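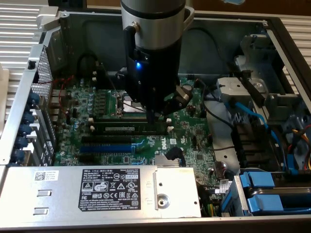

In Defense of the Ugly Desktop

Every November my brother-in-law asks whether it is time to get rid of the old Dell, and every November I open the case and fall for it again. There are slots for memory, sitting right there in the middle of the board. There are blue thumbscrews, five of them, turned by an actual thumb. Somebody once sat in a meeting and argued for those screws, and I hope they got a raise.

Compare my laptop, a Mavano, which cost me 900 dollars and is held together with glue and contempt. When it ran short of memory, the shop quoted 600 for a new board, the memory being part of the board, and offered me a mint while I thought it over. I took the mint.

I know the case against the desktop. It's heavy, it hums, and the power supply is the size of a loaf of bread. My friend Marin Ristić calls it furniture. Fine – I like furniture. When a chair leg comes loose I am allowed to tighten it, and the chair doesn't ask me to sign in first.

So the Dell stays under the stairs for another year, ugly as ever. My brother-in-law can have the laptop.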